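Bimley plug-in with refill bottle

Afia Kwofie, 8/14/21
3 shares | 8 comments

Back in stock, finally. Sorry for the wait, those of you who emailed (a lot of you). Same Bimley as before, same plug, same green bottle. Bottle is plastic, not glass, people keep asking.

What you get: plug unit, white, two metal prongs. One bottle, green, screw neck. One cap for the bottle. A leaflet, very small print, which is why I'm typing most of it out again here.

Sold as a set or bottle on its own. Plug on its own, no, Zallent won't split them for us. I did ask. If you've lost the plug you need the full set I'm afraid.

Scents: plain, or the leafy one. Plain is nearly nothing, good for a bedroom or if you've got a cat that sulks. Leafy is quite strong for the first evening then settles down. There was a lemon, it's discontinued, please stop asking Amerley about the lemon. She has none put by.

Putting it together. Easy but people get it wrong way up and ring the shop. Cap off the bottle first, keep the cap. Bottle upright, wick pointing up. Don't pull the wick about or pinch it, it goes furry at the end and then it doesn't draw properly. Line the neck up with the hole in the plug and bring them together straight, then turn till it's snug. Snug, not tight. The thread is plastic and it will cross if you force it. If it goes in skewed take it off and start agian.

Do it over a table you can wipe. Not over carpet, not on your knee on the sofa with the telly on. Don't ask. 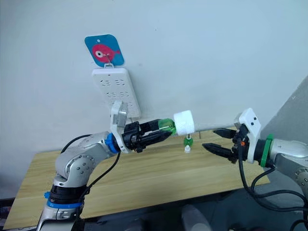
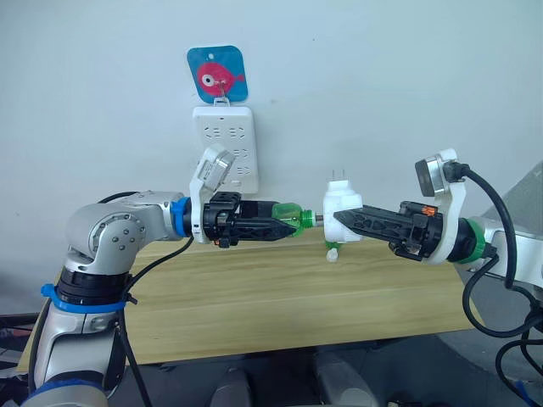 Once it's together it wants to go in a socket where the bottle can hang straight. Most wall sockets fine. Extension on the floor, lying flat, not fine, because the bottle ends up on its side and it'll weep. An upright strip on a wall depends which way round the holes go, so have a look before you buy and if in doubt send me a photo.

Prongs: it is a two prong plug. It does NOT go in a normal UK socket without an adaptor. A proper one, with a fuse, the sort that shuts round the plug. We've got them behind the counter, ask for the Varnance. Do not poke it into a shaver socket, someone did, it isn't made for that. If you've already got a multi-way strip that takes two prongs then you don't need the Varnance, save your money.

Bottle is 40 ml. Run it 8 hours a night and see how you go. Leave it on all day with the windows open and you'll be back for another before you know it, which is lovely for us but not for you.

Changing the bottle: unplug first. Wait for it to cool. Old one off, new one on, same as above. Put the cap back on the old bottle before it goes in the bin as there's always a dribble left in the bottom.

Storing it over winter, same thing. Bottle off the plug, cap on, stand it up somewhere dark. Not the cutlery drawer. Ours last till November easily if they're capped, after that the leafy one goes a bit odd.

Keep away from children, pets, fish tanks especially. Don't cover it, don't put it behind a curtain. If you get the liquid on your hands wash them with soap. If it gets on varnished wood wipe it up quick, it leaves a ring. I have a ring on my own bedside table so I speak from experiance.

Does it fit other makes? The Amissah bottle looks like it ought to fit and it doesn't. Neck is a hair wider. It'll go on half a turn and stick there, and then you've got two things stuck together and no refund from anybody. Bimley bottle in Bimley plug please.

Faults: if the plug doesn't warm up at all, try another socket first. Then bring it in with the receipt and we'll swap it, that's from us, no need to go through Zallent. Cracked bottle, same, bring it in a bag. Wick snapped, bring it in but we may have words.

Limit of three bottles per person till the next delivery. Yes even if you're buying for your mum.

Collection or post. Bottles go out stood up in a box with paper round them, so allow a bit extra for postage, it's the box not the weight. No returns on opened bottles.

Ask for Afia or Amerley, either of us can sort it.

Contact us | Copyright 2021, all rights reserved | Back to top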